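Folding clothes

Folding is the bending of clean garments into flat, regular shapes so that they can be stacked, shelved or packed. It is usually the last step of doing laundry. Any flat surface will serve – a table, a bed or a floor mat such as tatami, the woven mat used in Japanese rooms.
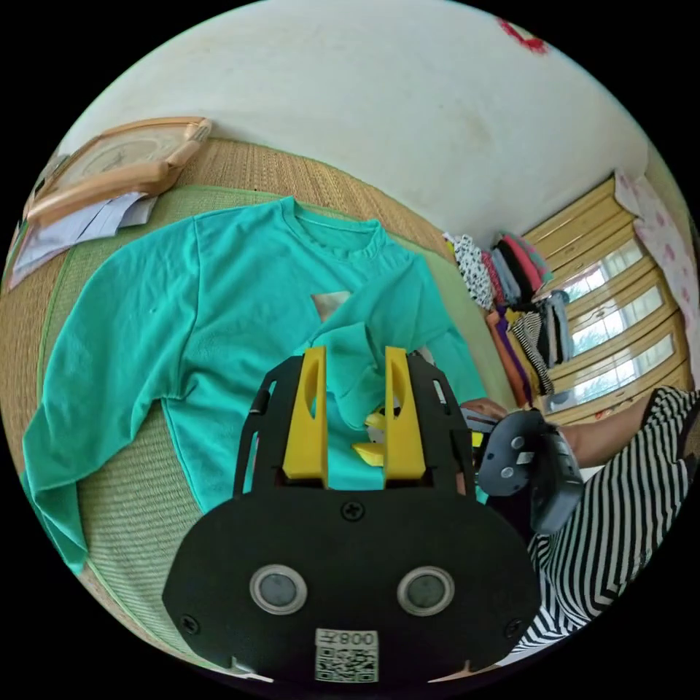 Lennox Bivora
Household Topics, entry 474

Sweatshirts

A sweatshirt with a crew neckline is spread out and smoothed before folding. In the common method the sleeves are laid across the body, the sides are brought in to the width of the neckline, and the hem is turned up once or twice. Thick knits hold a crease poorly and are folded fewer times than shirts.

Stacking

Folded garments are piled with heavier items at the bottom. A stack of mixed clothing is often sorted later by owner or by type. Tall piles lean, and many households stop at 20 items.

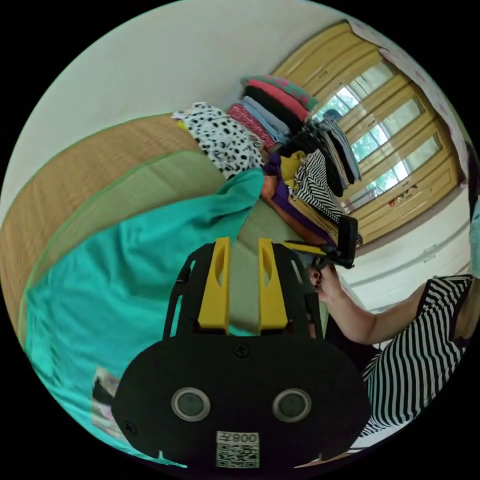 Folded clothes in a pile, with a turquoise cloth spread on the mat.

Folding on a bed

A bed puts the work nearer waist height than the floor does. A soft mattress gives under the hands, and a woven mat laid over it makes a firmer surface. Mats of this kind are also used for sleeping in warm weather.
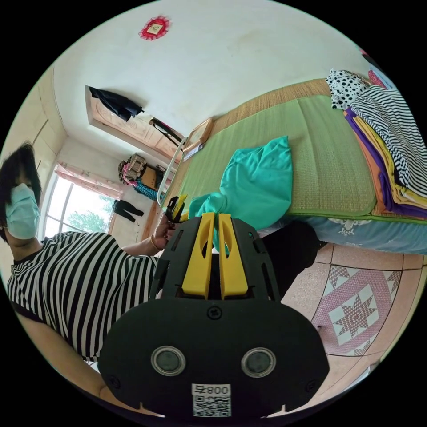 See also

Ironing
Laundry
Tatami
Wardrobe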